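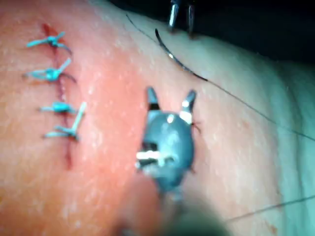 Flanix is the blue skin thread that Jerik has been pushing since last December, and I have now used enough of it to say something fair about the stuff. The leaflet promises that it "all but disappears against the skin and ties itself flat". I don't know who wrote that. Four stitches in light blue are about as easy to find as anything could be, and I count that in their favour, whatever the leaflet thinks. The tails do not lie flat in any case. On the top stitch the two cut ends stick up and outwards like a little star, and the lowest one has a long tail pointing off up and to the right. Leave your tails long enough to get hold of later and they will go where they like. I have seen the same with every single-strand thread I've tried, so it's no disgrace, but please don't print the opposite on the box.

What the thread does well is slide. It pulls through skin without dragging, and I found I could bring the edges together gently and stop when they met. With the braided stuff I tend to tug. The price of that smoothness is the knot. Two throws will not hold, three will hold if you are careful, and I ended up putting on four every time, which uses more thread and leaves a bigger lump. Jerik says the coating has been changed to "grip on the turn". I tied it side by side with the older Parnlow thread in the same thickness and could not tell which one was supposed to be gripping.

Memory is my main complaint. It comes out of the packet in a flat coil and wants to stay that way. You can run it between your fingers and take most of the curl out, but by the third stitch mine was creeping back into loops. Out of 17 packets, nine gave me a proper nuisance of a curl and the rest were merely springy. The Parnlow is no angel either, though its card is wound in a wider oval and I do think that helps. It seems an easy thing to copy.
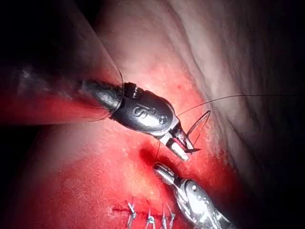
The needle deserves its own paragraph, as it is the part I expected least from. It is a fine curved one and the point stays keen for longer than I had been led to fear by the first batch, two of which felt blunt straight out of the packet. Grip matters a great deal with a needle this thin. Hold it with the jaws too near the point and there's nothing left to drive with; too near the thread and it wants to roll. I like to leave a good hook of it standing clear of the jaws, point dipping, and to have the second pair waiting close to where the thread goes in. A bit of slack in the line is no bad thing at that stage, so long as it stays out of the way over the pale tissue and doesn't droop into the blood at the hole. A stiff thread is helpful here, I'll admit. The same springiness I moaned about earlier keeps a long run of it from collapsing into a heap.

The join between needle and thread held every time. I gave three a really unkind pull at the end, to see, and they stayed put.

Packaging is poor. The outer foil tears sideways, the size is printed in pale grey on white, and the inner card has to be turned over before you can find the needle. Adebayo Etim, who orders for us, tells me Ekpo sells it by the case at £1,255, and that the discount starts at 1,000 packets, a quantity I hope never to see in our cupboard. At that price it is dearer than the Parnlow, and I can't find the extra money anywhere in the thread itself. It might be in the needle.

Would I buy it again? A small box, perhaps, for faces and hands, where I want the edges to meet softly and the stitches to be found again without a hunt. For anything longer I'd stay with what we have. If Jerik sorts out the curl and does something about that foil I will gladly try another lot, and if anyone has managed a flat, tidy knot with it in three throws I'd like to know how you did it.

Posted Oct 20, 2021. Thread and needles bought at full price.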